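Caditz fruit stand with banana hook: two months in

I'll admit I didn't think I needed a special stand for fruit. We had a big mixing bowl on the counter and everything went in there, bananas on the bottom (my fault), and by Thursday the bottom ones were brown mush. My sister-in-law Marlene Araújo finally got tired of hearing me complain and told me to get the Caditz, so I did.

It came in 2 boxes for some reason, one inside the other, and the pole screws into the base by hand. No tools! The hook is a nice wide curve, so a fat bunch hangs without splitting at the top, which my old Dristell hanger did all the time. The dish underneath is shallow and holds a week of apples and plums if you don't pile them up.

Now the gripes. The base is light, so if you hang a heavy bunch and leave the dish empty, it leans. Put the apples in first and it's fine. The finish also shows every fingerprint, and the little rubber feet fell off one by one until I glued them back on (regular craft glue, still holding). And at $17 I would have liked a spare screw.

Do the bananas last longer? For us, yes, a couple of days I'd say, mostly from not getting squashed. They still go freckly if you park them in the sun by the window like I did the first week. I pull the ripest one for breakfast and whatever gets too spotty goes in the freezer for bread.

I'd buy it again, and I already got one for Birdie Baptiste next door, who picked the white.

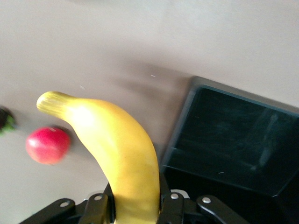
Can the dish go in the dishwasher?
The manual says hand wash only. I use warm water and a drop of dish soap, then dry it right away so it doesn't spot.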